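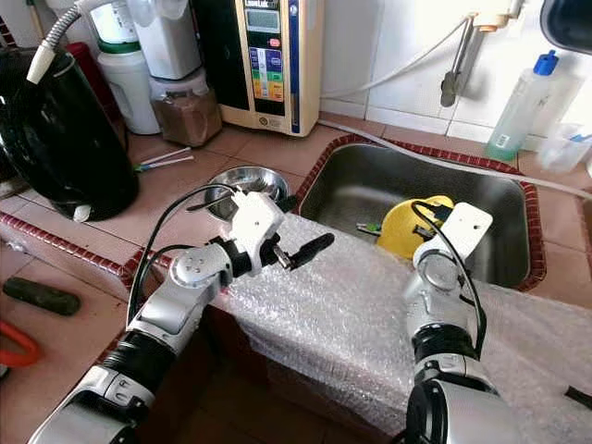
Tiled kitchen counter with a stainless steel sink and dark red trim tiles along the sink edge

Tiled countertop

A tiled countertop is a work surface made of ceramic, porcelain or stone tiles set on a flat base, with the joints between the tiles filled with grout. It is found mostly in kitchens and bathrooms, and less often on outdoor grills, bars and laundry benches. In kitchens it usually surrounds a sink, and the edges of the counter and of the sink opening may be finished with narrow trim tiles in the same color as the field or in a contrasting one.

Tiled counters were widely built in houses of the twentieth century, especially in warm regions where tile was already used on floors and walls. Laminate, and later engineered stone, replaced them in most new kitchens. Many are still in daily use.

Parts

The large flat area of a tiled counter is called the field. Field tiles are normally square and glazed. Pinks, beiges, creams and light browns were common colors for long periods, partly for the plain reason that they hide crumbs and dried water spots better than white does. Field tiles may be laid straight, with joints parallel to the wall, or on the diagonal, which takes more cutting along every edge.

Trim is the general name for the shaped pieces used where the field ends. The front edge of the counter needs a piece that turns downward over the side of the base. The most usual is the V-cap, an L-shaped tile with a slightly raised lip that keeps spilled water from running to the floor. Bullnose is a flat tile with one rounded side. Quarter-round, also called bead, is a narrow convex strip used around sinks and at the foot of the backsplash. Because quarter-round is made in short lengths, it can follow a curve at the corner of a sink, with the joints opening a little wider on the outside of the bend. When the pieces are dark and the grout is pale, the result looks like a string of beads.

The backsplash is the strip of tile that runs up the wall behind the counter. It may be one tile high or continue to the bottom of the wall cabinets.

Base

Two kinds of base are used. In the older method, known as a mud bed or mortar bed, a layer of cement mortar reinforced with wire mesh is spread over boards and leveled, and the tiles are set into or onto it. Such a counter is heavy and very stiff. It tends to stay flat for decades but is hard to remove, and removal often damages the cabinets below.

In the newer method the tiles are glued with thin-set mortar to sheets of cement backer board screwed to plywood. This is quicker and lighter. Tiles set straight onto plywood or particle board, with no backer, are a frequent cause of failure around sinks, where the wood swells.

Sinks

Three ways of fitting a sink are common.

A self-rimming sink rests on top of the finished tile, and its own rim covers the cut edges. It is the easiest to install and to replace. Dirt collects along the outside of the rim, and wiping crumbs directly into the basin is awkward.

A tile-in sink has a flat, squared flange that lies level with the field tiles, with a grouted or caulked joint between the two.

A sink with tile trim sits slightly below the field, and a row of quarter-round covers its flange and slopes down toward the basin. Stainless steel and enameled iron sinks have both been fitted in this way. The trim row gives the sink a colored border, and dark red, brown, navy and forest green were popular choices over a light field. The joint where the trim meets the metal moves more than any other joint on the counter and is filled with flexible caulk in good work. Grout used in this position cracks early.

Replacing a trimmed-in sink means taking up the trim. If matching pieces can't be found, owners sometimes change the whole row for a new color.

Grout and sealing

Joints on counters are made as narrow as the tiles allow, though handmade or uneven tiles need wider ones. Sanded grout is used in wide joints and unsanded grout in narrow ones. Ordinary cement grout is porous. It takes up coffee, tomato, turmeric and cooking oil, and is usually treated with a penetrating sealer after it has cured and again from time to time. Epoxy grout resists stains without a sealer but costs more and is difficult to spread.

Color matters to upkeep. Pale grout shows every stain, and very dark grout shows soap scale and hard water deposits. A middle tone somewhat darker than the tile is often recommended for the field, even where pale grout is chosen for the trim.

Use in the kitchen

Glazed tile stands up well to heat, and a pot can normally be moved from the stove to the counter without a mat, although a sudden change of temperature may craze an old glaze. The surface isn't harmed by lemon juice or vinegar in ordinary amounts, but cement grout is, slowly. Knives don't mark the glaze much. The glaze dulls the knives, so a cutting board is used.

The joints make the surface slightly uneven. Rolling out dough directly on tile leaves a grid pattern on the underside, and stemmed glasses may rock if the foot straddles a joint. Some households keep a stone slab or a large board for baking.

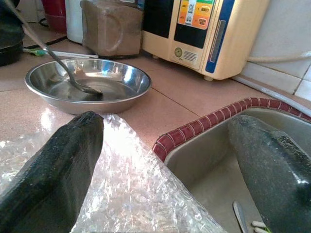
The area next to the sink gets the hardest wear. Bowls and pans are set down there wet, spoons are left in them, and whatever is waiting to be washed moves back and forth across the trim. A metal bowl slides easily on glazed tile and catches on a raised joint or a proud piece of quarter-round, and this is how many trim pieces come to be chipped. Standing appliances such as kettles and water filters are also placed close to the sink, where small drips can run under them and sit in the joints unseen. A tray or a folded towel under the appliance prevents this, provided that it is lifted and dried.

Dish racks are best stood so that they drain over the trim into the basin. The raised bead that keeps water from leaving the sink also keeps it from going back in, and on a perfectly level counter a puddle will form behind it.

Cleaning

For everyday cleaning, a soft cloth with warm water and a little dish soap is enough. Abrasive powders scratch glossy glazes, first noticeable as a dull patch where the light from a window falls on the counter. Grout is scrubbed with a stiff nylon brush and a paste of baking soda, left for 15 minutes and rinsed. Oxygen bleach is used on older stains. Chlorine bleach whitens pale grout but may weaken it with repeated use, and it must never be mixed with ammonia or with acid cleaners. Wire brushes leave metal fragments that rust.

Lime scale along the sink edge can be softened with a cloth dampened in diluted vinegar, kept to the glazed pieces and rinsed off soon afterward. Natural stone tiles are an exception. Marble and limestone are etched by vinegar and are cleaned with neutral soap only.

Damage and repair

Common faults are cracked tiles, chipped trim, missing grout and hollow spots. A hollow spot is found by tapping with the handle of a screwdriver: a tile that has come loose from its base sounds higher and emptier than its neighbors. A few hollow tiles in a dry part of the counter can be left alone. Near the sink they let water in.

To replace one tile, the grout around it is cut out first, so that the shock of the chisel isn't passed to the tiles next to it. The tile is broken from the center outward, the old adhesive scraped away, and a new tile set level with the others. Grout is applied the next day. New grout rarely matches old grout in color until both have been cleaned, and sometimes not then.

Chips in trim are touched up with enamel paint or with epoxy filler tinted to match. Such repairs last poorly where pans pass over them. Before any work that produces dust or grit, the sink and the front edge are covered with padded sheeting or cardboard, as stainless steel is easily dented by a dropped tile nipper.

Old glazes may contain lead. Cutting or grinding them dry is avoided.

Matching old tile

Sizes and colors went out of production often, and trim was usually the first to go. Salvage yards and specialist dealers keep mixed stocks. The Trillulero works in Prandodberg made kitchen trim in 7 colors, among them a dark red sold under the name Daza, and surplus boxes of it still turn up at demolition sales. Lahcen El Sherbiny, a tile dealer in Altby, has a stock of 4,000 loose trim pieces sorted by profile, of which 800 are quarter-round. Carol Lightfoot's handbook on kitchen tile repair advises taking a sample from under an appliance or behind the faucet, where the glaze has faded least, and comparing it with the replacement in daylight while both are wet and again when they are dry.

Where no match exists, a potter can make short runs of quarter-round to order. Shrinkage in the kiln has to be allowed for, and a few spare pieces are ordered with them.

See also

Backsplash
Bullnose
Grout
Kitchen sink
Thin-set mortar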